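How to Run a Laundry Demo at a Robotics Open Day

Erkier lab notes, demonstrations section. Written by Yaneth Benavides after the January open day.

We have shown the laundry task to visitors at two open days now, and these are the steps we follow. They assume you already have a two-armed humanoid with working hands and a policy or teleoperation setup that can load a washer. If you still need to set up the hands, start with the Prutard page.

What you need

A front-loading washer, not plumbed in
A plastic laundry basket
Six or more small towels, all from the same pack
Floor tape
A monitor for the head camera
A second operator for the stop button

1. Place the washer

Put the washer against a wall so visitors can only stand on two sides. Leave 92 cm clear in front of the drum. Open the door all the way and check that it stays there without being held. Ours drifted on the first day until we leveled the feet of the machine.

Unplug it. Visitors will press the buttons, and children will want to see it spin.

2. Mark the floor

Tape a line for the robot's feet and a second line for the public. We keep the public line outside the reach of both arms with the hands fully open. Mark the corners of the basket too. If the basket moves a few inches during the day, the first grasp starts to miss, and it takes a while to figure out why.

3. Prepare the towels

Fold or roll each towel loosely before it goes in the basket. Hand towels of up to 430 grams per square meter gave us the best results. Thicker ones spring open and catch on the rubber gasket. Wash new towels once at home to get rid of the lint, and dry them completely.

4. Run one slow cycle

Before the doors open, run the whole task at 60 percent speed. Watch the moment when the towel reaches the drum. The left hand holds the rolled part and the right hand comes in under the loose end, so the fabric is also supported from below. 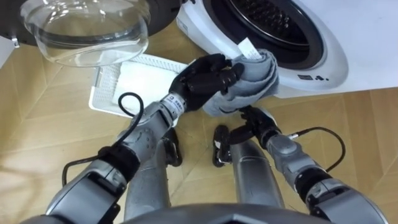 Head camera view at the drum opening, with the left hand gripping the towel and the right hand under it.

If the fabric bunches up against the gasket, stop and raise the left wrist target slightly. Don't push harder. Check the cables at both forearms as well, and make sure their loops stay clear of the washer door through the whole motion.

5. Set up the monitor

Visitors behind the line can't see into the drum, so put the head camera on a screen facing them. Dulitz lent us a large one on a stand. Keep it away from the robot's side of the tape.

6. Talk people through it

One person talks and the other stays on the stop button. Keep each run short and leave time for questions. The most common ones were whether it can fold (ours can't) and what happens when it drops something. For the second question we let it drop a towel on purpose and showed the reset.

7. Between runs

Empty the drum by hand with the arms parked. Put the basket back on its marks, refold the towels and check the hand temperatures. We had 800 visitors over the day and took a break every hour to let the hands cool.

Spare finger pads are in the Türkmen case, top tray. Sign out whatever you take.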